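Litavik play kitchen review: four months with two children

We use cookies to remember your preferences and to count visits. Accept all | Manage settings

I bought the Litavik in the spring sale for £122, which included delivery but not the pretend food. I had been looking at play kitchens for a while and had more or less settled on the Farlow, until Silvia Šťastný from our toddler group let us try hers and I saw how much the doors had dropped. The Litavik was a bit dearer and a good deal heavier. My two are 2 and 4, and both of them pull on things.

Delivery and boxes

It arrived in one large box. The driver left it on the step, and I could not lift it on my own, so I carried the panels in a few at a time. Everything was wrapped in foam sheet, with cardboard at the corners. One panel had a chipped edge, on the side that goes against the wall, so I left it.

Assembly

The instructions are drawings only. They are clear enough until step 12, where the back panel goes on and it is easy to put it in upside down. I did this. If the holes along the top don't line up, turn it over before you force anything.

It took me most of an evening with a hand screwdriver. A drill on a low setting would be quicker, but the screws go into fairly soft board and I didn't want to strip the holes. Keep the bags of screws separate. Two of the sizes look the same until you hold them side by side, and the longer one will come out through the front of a door.

You also get a strap to fix it to the wall. Use it. The unit is steady enough by itself, but a two-year-old hanging off a door is another matter. The wall plug supplied was no good in our plasterboard, so I bought a proper one at the hardware shop in Burkthorpe. 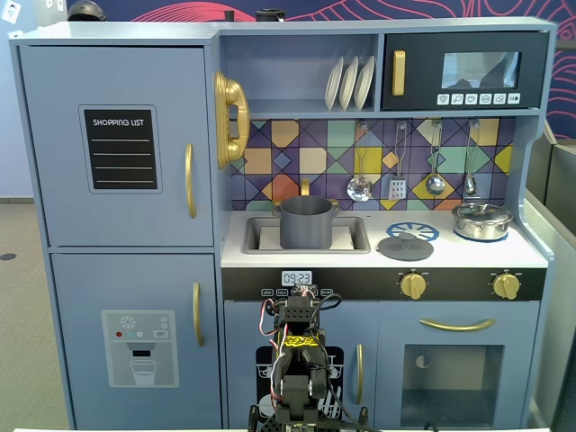 Doors and hinges were my main worry after seeing the Farlow. After four months ours still close properly. I have tightened one hinge, which took a minute. The doors don't have a soft close, and small fingers can get caught on the hinge side. We have had one pinch and some crying, nothing worse. If this bothers you, the stick-on foam guards sold for real cupboards fit well enough.

Cleaning

A damp cloth deals with most things. Felt pen came off with a little washing-up liquid when I got to it the same day. A patch I missed for a week has left a faint mark. Don't use a scouring sponge, as it dulls the paint. Crumbs collect underneath and you need a narrow nozzle on the vacuum cleaner to reach them.

How much it gets used

More than I expected. The older one runs a café and charges a lot for soup. The younger one mostly puts things in and takes them out again, and my car keys have been found inside twice. They can both play at it together if neither wants the same door. A third child makes it crowded.

Height is fine for both at the moment. Mehwish Abbasi, whose son is nearly six, has the same kitchen and says he has started to stoop, so I wouldn't buy it new for a child who is already at school.

Spares

I lost one of the small fixings down a floorboard and wrote to the shop. Peter Sýkora in their parts department replied the next morning and posted a replacement free of charge. I can't say whether they would do the same for a whole door.

Other ones I looked at

The Farlow is cheaper and lighter, and would suit a flat where you need to move it about. The Kubíček is nicely finished and beyond what I wanted to spend on something that gets hit with a spoon.

Good points: solid once built, doors have stayed straight, quick reply about parts.

Bad points: weight, wall plug, picture-only instructions, no soft close.

I would buy it again at the sale price. At full price I would look for a second-hand one first, and ask the seller whether they still have the wall strap.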